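Section 3. Clearing a Floor Area Before Sorting

3.1 Choose one area of floor and finish it before starting another. A rug makes a convenient boundary.

3.2 Set upright any cartons and boxes that still hold contents. Do not stack them.

3.3 Gather bags, wrapping and crumpled material into a single pile — do not discard anything at this stage.

3.4 Place small items in the Hanness tray, Size 2.

CAUTION: Foil-like bags can slide underfoot. Pick them up first. 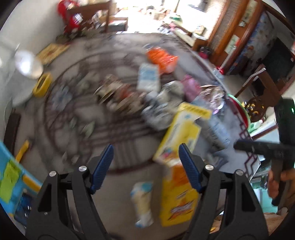

Figure 3-2. Round rug with household items before sorting.

NOTE: Record the area on Form 788 before proceeding to Section 4.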